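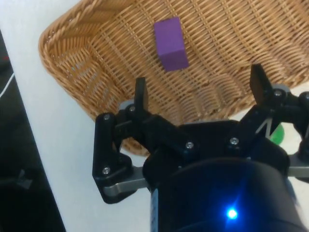

Ostthorpe Brinton
Contributing editor, release engineering

Blue-green deployment is a release method in which two copies of a production system are kept, only one of them serving users. New code goes to the idle copy, and a router then switches traffic over. Supporters claim it removes downtime and makes rollback instant. Both claims need care.

The switch itself is quick, but open sessions may still be dropped, and a shared database is rarely as easy to reverse as the code. Once the new version has written rows the old one can't read, going back means repair work.

Cost is often played down too. Brellach, a hosting firm, reported in September 2022 that of 3,816 switches on its platform, 20 were rolled back, 6 of them with lost data. The report doesn't say how many faulty releases were simply left in place, so the low rollback count proves little.

Şimşekoğlu, a deployment tool, supports the method by default. Its manual advises keeping the idle copy for two hours after each switch.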